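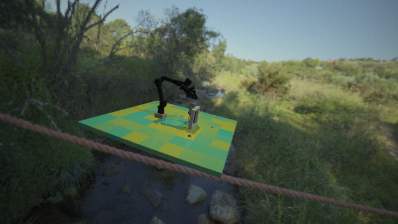
Robot arm on a tiled platform over a stream. Computer rendering.

Clundomholm water protest enters second month

Police in Clundomholm released two organizers on Friday after holding them for nine days over a sit-in at the district water office. Wanda Gajewski and Dardo Urrutia, both members of the Brikov Tenants' Union, still face charges of obstructing public business. The charge carries a fine or up to a year in prison.

The union opposes a plan to hand the town's water supply to Zarnley, a private utility, on a long lease. The district council approved the lease in February after a short hearing. Residents of the Brikov neighborhood say notices of the hearing were posted only at the council building, and that most households learned of the vote from their next bill.

Roughly 1000 people marched from Brikov to the courthouse last weekend to call for the pair's release. Police closed the main bridge for most of the afternoon and made no arrests. A smaller group has kept up a daily picket outside the water office, and union members say it will stay until the charges are dropped.

Gajewski spoke to supporters outside the jail on Friday evening. "We asked for a meeting and they locked the door," she said. "We sat down in front of the door. That is the whole case." Urrutia did not speak. His lawyer said he would answer the charges in court and had been told not to comment on the sit-in before then.

The council has defended the arrests. In a written statement it said staff were unable to leave the building for several hours, and that the protesters had been warned more than once. The union disputes this and says a side exit was open the whole time.

A petition against the lease, signed by 129 shop owners on Chareonsuk Street, was delivered to the council on Thursday. Under district rules the council must reply in writing, but it does not have to reopen the vote — the union has asked a court to rule on that separately.

The next court date for both organizers has not been set. The union meets on Sun 6 September at the Brikov school hall, and the meeting is open to all residents.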